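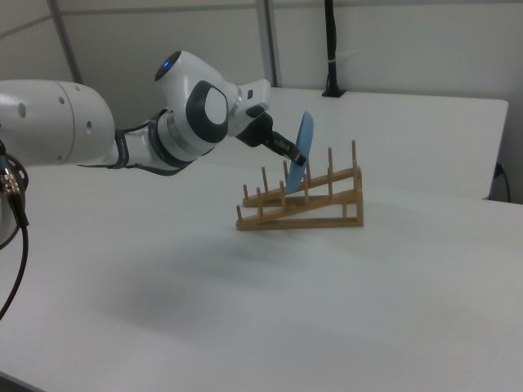
A robotic arm holding a light-blue plate by its edge.

2022-02-20
By Ngaio Waaka

I finally did my mental health first aid refresher last weekend, after putting it off since December, and I've come home with a head full of stuff I want to tell you before it all leaks out again.

Some of you will know I did the original course years ago, back when it ran over two very long days in the Culell hall with the heater that only warmed one person. The refresher is a single morning. Youssra Belkadi ran ours, and if you get the chance to go to one of hers, go! She has been teaching first aid of one sort or another for ages and she doesn't do slides unless she has to. We spent most of the time in pairs practising conversations, which I'd been dreading (I am terrible at role play, I giggle), but after the first ten minutes I forgot to be embarrassed.

The bit that's stuck with me is how much I talk. My partner was Amr Abdelaziz from the Bastulgate swimming club, and he was playing a workmate who'd stopped turning up to lunch. I had him diagnosed, advised and booked in with a counsellor before he'd got his second sentence out. Youssra let me finish and then asked Amr how he felt, and he said, "Tired." Fair enough! So we went again, and I had to ask one question and then keep my mouth shut until he'd properly finished. It felt like a week. He told me twice as much.

She also got us to practise asking straight out whether someone is thinking about suicide. I remembered being taught that the first time, and I remembered agreeing with it, but saying the words out loud to another person is a different thing. You do need to say them in plain language. Asking won't put the idea in somebody's head, and it tells them they're allowed to answer. We each said it five or six times until our voices stopped wobbling.
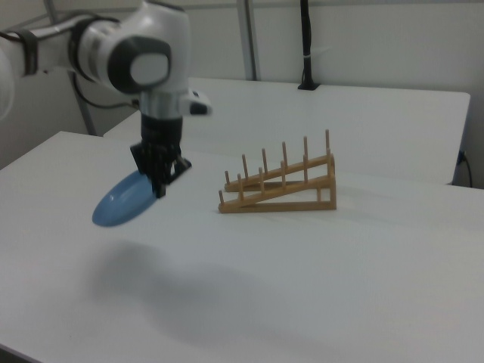 After morning tea we did panic attacks, and I learnt I'd been a bit too keen on the counting. Some people love having someone breathe along with them and some people want you to sit down nearby and be quiet, so you ask. And if you don't know that it's a panic attack, if there's chest pain or they've never had one before, you treat it as a medical emergency and ring for an ambulance. Wojciech Urbańczyk asked whether he'd look silly if it was only panic, and Youssra said she'd take silly every time.

Now, the practical part. The branch has 3,000 dollars put aside for training this year and the refresher is a good deal cheaper than the full course, so if your certificate is getting old, please put your name down. Latifa Tawfik is keeping the list. You'll need to bring your old certificate or at least know roughly when you did it (mine was in the drawer with the takeaway menus). The next one will be at Esberg, upstairs, and there is a lift, but it's around the back past the bins and the sign is tiny.

You're also welcome to step outside at any point during the morning. A couple of people did, and no one made anything of it.

If you've never done the full course, tell Latifa that too, as she needs enough names before she can book a weekend. Amr says he'll come along again if we need somebody to practise on, and he's promised to be grumpier next time.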